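Questions about cold storage of apples and stone fruit at home, collected by the Ballora growers' office. Revised each January.

**What temperature should the refrigerator be set to?**

Apples keep best between 30 and 35 °F. Most home units can't hold that range without freezing something in the back, so 37 °F is a fair setting. Measure with a thermometer in a glass of water left overnight. The number on the dial is not a temperature.

**Which shelf is coldest?**

It depends on the unit. In models with a freezer on top, the upper rear is usually coldest. In models with a plate evaporator, it is the back wall. Fruit should not touch either one.

**Do apples need to be kept apart from other produce?**

Yes, from leafy greens, carrots and broccoli. Apples give off ethylene, which yellows leaves and makes carrots bitter. A closed drawer slows the effect but does not stop it.
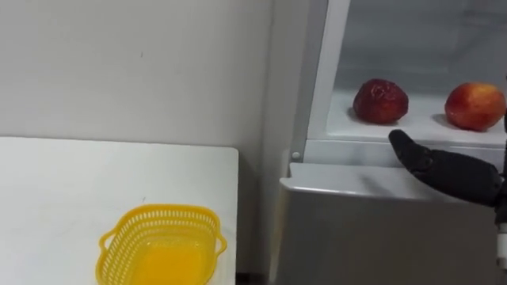 Pears and plums also give off ethylene and may share a shelf with apples if all of it will be eaten within two weeks or so. Potatoes should stay out of the refrigerator.

**Should fruit be washed before storage?**

No. Water left in the stem cavity promotes mold. Wash at the time of use.

**How long does each variety keep?**

Sinaga: 28 days at peak texture, longer for cooking. Bomero: 20 days, after which the flesh turns mealy. These periods start at pickup and assume unbruised fruit. Fruit with broken skin should be used first.

**My plums went brown inside but looked fine outside. Why?**

This is chilling injury. It develops fastest between 36 and 46 °F - the range of most home refrigerators. Ripen plums on the counter first, then refrigerate for no more than five days.

**Can I store a full crate in an unheated garage?**

Only if it stays above 30 °F at night. Line the crate with newspaper and check it weekly. Remove any soft fruit.

**Who answers storage questions?**

Nelu Tudose handles apples and Valentin Manole handles stone fruit. Include the lot code from the crate label - without it we can't look up the harvest date.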